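Nalasar, menaje de color para la mesa y la cocina
Preguntas frecuentes

Hemos reunido en esta página las preguntas que recibimos con más frecuencia por correo. El español no es nuestra lengua materna, y si alguna respuesta no queda clara, escríbanos y la explicaremos de otra manera.

¿Qué venden ustedes?

Vendemos vasos, jarras, embudos y cuencos de segunda mano, casi siempre en un solo color. Declan Hayes busca las piezas y Aisling Cullinane las limpia, las revisa y escribe la ficha de cada una. No fabricamos nada. Cuando en la ficha aparece un nombre como Risto o Sterska, se refiere a la serie a la que pertenece la pieza.

¿Qué diferencia hay entre Risto y Sterska?

Risto es la serie con forma recta, que se puede apilar sin dificultad. Sterska tiene la forma más ancha arriba y estrecha abajo, y existe en dos capacidades. El vaso grande contiene 500 ml y el pequeño 300 ml, medidos hasta el borde. Para beber con comodidad conviene llenarlos un poco menos.

Los vasos Sterska también se pueden meter uno dentro del otro, pero recomendamos no apilar más de 4. Con más peso se aprietan y después cuesta separarlos. Si ya le ha pasado esto, ponga agua fría en el de dentro y agua templada por fuera del otro, espere un momento y gire con suavidad. Por favor, no utilice un cuchillo.

¿Puedo ponerlos en el lavavajillas?

Los Risto, sí, en la bandeja superior. Los Sterska preferimos lavarlos a mano, con agua templada, jabón suave y una esponja blanda. El programa largo no los rompe, pero después de muchos lavados el color pierde fuerza, sobre todo el azul y el verde oscuro.

¿Por qué el color de mi pieza no es igual que en la pantalla?

Esta pregunta la recibimos casi cada semana. Un color mate cambia mucho según la luz. Cerca de una ventana el azul parece más claro, casi con polvo, y en la sombra parece más profundo. La misma pieza puede mostrar los dos tonos a la vez. Además, cada pantalla tiene sus propios ajustes. Si el tono exacto es importante para usted, por ejemplo para completar un juego que ya tiene en casa, pídanos una comparación con una pieza de la misma serie y esperaremos su respuesta antes de enviar.

¿Cómo puedo comprobar en casa el estado de una pieza?

Busque una superficie blanca y lisa. Una hoja grande de papel es suficiente, y una mesa clara también sirve. Quite lo que haya encima que tenga color, porque un mantel rojo o una madera oscura se reflejan un poco y engañan al ojo. Ponga la pieza en el centro y mire primero el borde, luego la pared y al final la base. Gírela despacio. Las marcas finas se ven mejor con la luz de lado que con la luz de frente.

Después pase el dedo, bien seco, por las zonas que le preocupan. Si la uña se detiene, se trata de un arañazo. Si no nota nada, lo más probable es que sea un roce superficial o un resto de cal.

¿Qué significa «roces claros» en la ficha?

Significa que hay marcas más blancas que el color de la pieza, sin que falte material y sin grietas. Pueden ser una raya corta o una mancha alargada de forma irregular. En los colores oscuros se notan más. A dos pasos de distancia muchas veces ya no se distinguen, pero las anotamos siempre, aunque sean pequeñas.

El azul mate con dos marcas pálidas, y a continuación una superficie blanca y plana:

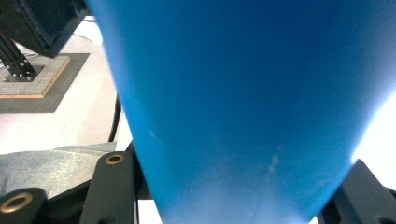
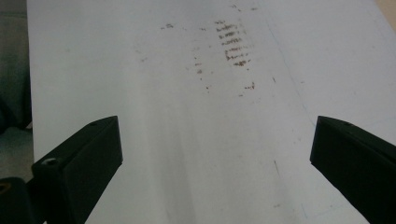
¿Se pueden quitar esas marcas?

A veces. Empiece por lo más suave, que es un paño húmedo con una gota de jabón. Si la marca es de cal, ponga un poco de vinagre rebajado con agua, deje actuar unos minutos y aclare bien. No use estropajo metálico ni polvo de limpiar, ya que en un acabado mate dejan una zona brillante, y esa zona no se puede corregir. Tampoco recomendamos el aceite. El color se oscurece durante un día y luego la pieza coge polvo.

¿Cuánto cuesta el envío y cómo embalan?

El precio depende del peso y aparece en el carrito antes de pagar. Cada pieza va envuelta en papel blanco sin tinta, dentro de una caja de cartón reutilizada. No se sorprenda si en la caja hay impreso el nombre de otra tienda. El papel impreso no lo utilizamos, porque puede manchar los colores claros.

¿Puedo devolver una pieza?

Sí. Escríbanos, indique el número de la ficha y explique el motivo. Si nosotros hemos olvidado anotar un defecto, pagamos también el transporte de vuelta. Si solo ha cambiado de opinión, el transporte corre por su cuenta.

¿Compran piezas a particulares?

Compramos poco, y nunca piezas sueltas con grietas. En este momento buscamos jarras de la serie Mac an tSaoi, con tapa o sin ella. Mándenos las medidas y una nota con los defectos que ha visto. Declan suele contestar por la tarde.

¿Cuándo habrá de nuevo Sterska azul en tamaño pequeño?

Esperamos recibir más en mayo. No hacemos reservas con dinero, pero puede dejar su correo y le avisaremos antes de poner las piezas en la página.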